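Zistumgate Forum > Motion Planning > Two-arm cells

Topic: Planner stalls when both arms share the center of the mat

donport_controls wrote:
Our institution operates a two-arm cell running the Soler planner, release 3. Since the March update, the planner stalls for up to 400 ms whenever both grippers approach the middle of the mat. Joint limits and cable clearance have been checked. We request advice on whether the collision margin or the scheduler should be adjusted first. The margin is presently 15 mm.

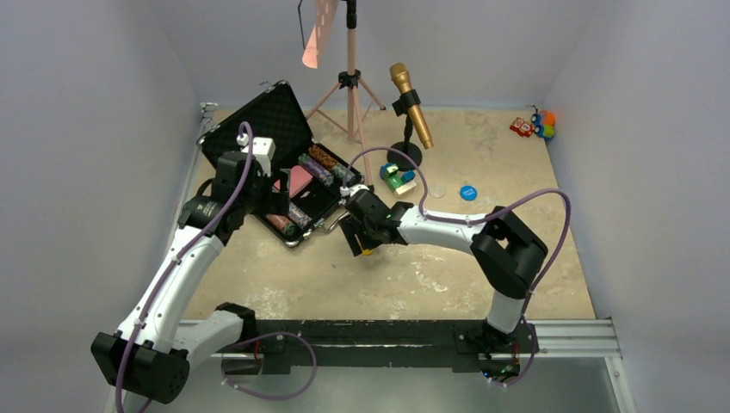

Left gripper over the open chip case, right gripper pointing toward it.

Eoin Mulcahy wrote:
I would begin with the margin. The raised lid of the case takes up a good deal of the left arm's free space. If the lid enters the planner as a single box, the volume above the tray may be closed off as well. Please confirm how the case is modeled.

bitton_lab wrote:
I respectfully disagree. A coarse box would produce a failed plan, and the report describes a delay. In our logs the same symptom came from the two arms replanning against each other's stale joint states. We set the state buffer to 40 ms and the stalls ceased.

Eoin Mulcahy wrote:
That depends on the retry policy. Soler retries silently by default - the operator sees only a pause.

donport_controls wrote:
The case is indeed modeled as one box. We will divide it into lid and tray, leave the buffer unchanged for the first trial, and post both logs to this topic.

bitton_lab wrote:
Please include the retry counter in the logs. It is disabled unless verbose output is selected.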